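Teaching an arm to move a pawn

Posted 20/05/2023

The team behind the Brernosel project works from two desks at the end of a corridor, and most of what it does can be done sitting down. Its members collect demonstrations: short recordings of a robot arm being steered by a person through a job, so that a learning system can later have a go at the same job by itself. At present the job is moving chess pieces. The arm, the table and the room are all simulated, and the person steering sits in front of a screen with a hand controller.

I spent a morning with the team's lead, who asked that the piece be about the work and leave names out of it. We began with what a demonstration is.

"It's one go at one task," she said. "Pick up this piece, put it on that square, let go, move away. We save the camera views, the joint positions and the commands the operator sent. That's an episode. If it's good we keep it."

At the time of my visit they had kept 430 episodes. Another 200 had been recorded and thrown out.

"People are surprised by the second number," she said. "I'd be worried if it were smaller. When you start, you keep everything, because it took effort to make. Then you train on it and the arm hesitates over every piece, and you go back and look, and there's your operator hesitating over every piece."

The room is seen through several cameras, and an operator can choose which of them to have open. The high one takes in the whole table. 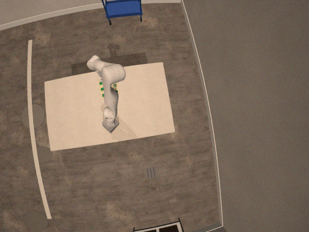
The simulated room from the high camera, with the arm over the table.

She does not much like steering from the high view. "You can see where the arm is in the room, and you can see if something has gone badly wrong. You can't place a pawn with it. Look how much of what's under it the arm covers up. We record it anyway, since the learning system might find a use for it, and it doesn't cost us much."

I asked why they had bothered with a room at all, when a table would have been enough.

"The table alone was the first version. We trained on it and got a system that did well as long as nothing was different. Then we put in walls and a floor, and things standing about on it, and it got worse straight away. So the room stays. We change the lighting between batches as well."

The software that runs the sessions is called Brivex, and was written in-house. It resets the board, starts the recording and asks the operator for a verdict at the end. The verdict is a single key press: keep, discard or unsure. Anything marked unsure is watched by a second person the next day. I asked whether the two people usually agreed.

"On the obvious ones, yes. If a piece goes over, it's out. Where we argue is when the piece ends up on the right square but the route was ugly. Somebody went down, came up, went down again. One of us will say it's a useful recovery and the other will say it's a bad habit. We wrote a rule in the end. One correction is fine. After 2 we throw it away."

She has kept the rule pinned above her desk, along with a list of things operators should avoid. Most of them concern speed. New operators go too fast across the open part of the table and then brake hard above the board, and the learning system copies the braking.
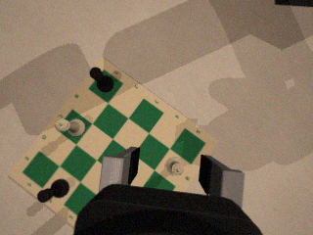

Chess was not chosen because anyone on the team plays well. "I know how the knight moves and that's my limit," she said. What they wanted was a set of small objects with different tops and a surface that already says where things belong. A square gives a clear answer to the question of whether a piece has been put in the right place. The trouble lies in the space between pieces. An off-white piece with the open fingers on either side of it, neither one touching, is the position she wants to see before any attempt to close. "That's where I tell people to stop and breathe. If one finger gets there first it pushes the piece, and then you're chasing it across the board." Crowded boards are harder, and for now the team sets out only a few pieces at a time.

The operators are students, paid by the hour, and work in sessions of 3 hours at most with a break in the middle. Longer sessions were tried in the first weeks. The share of discarded episodes went up towards the end of each, and the lead put a stop to it.

"It's dull work and I'd rather say so at the interview," she said. "You're doing a thing a small child can do, over and over, through a controller that makes it difficult. Some people find it restful — I do, for an hour. Some never come back after the first day."

Operators are also asked to vary what they do. Left to themselves they settle on one approach and repeat it, with the gripper always coming in from the same side. Brivex now suggests a starting position for the arm before each episode. Operators may ignore it, and the lead told me they often did until she began reading out the figures at the weekly meeting.

Whether any of this will carry over to a real arm is still open. A sister group, Tabrizi, has one on a bench in another building and has agreed to try the trained system in July. Her hopes for the first day are modest.

"It'll miss. The light will be wrong, the pieces will be slightly the wrong weight, the table won't be quite level. What I want to know is how it misses. If it's always off by the same amount in the same direction, we can do something with that."

After that there is a plan to move on to draughts, where the pieces are flat and have to be gripped by the edge, and then to a sorting task for a parts supplier called Brodness. The supplier has sent over models of its trays. She had not opened the files yet when we spoke, and wanted another hundred chess episodes first, mostly from the far side of the board.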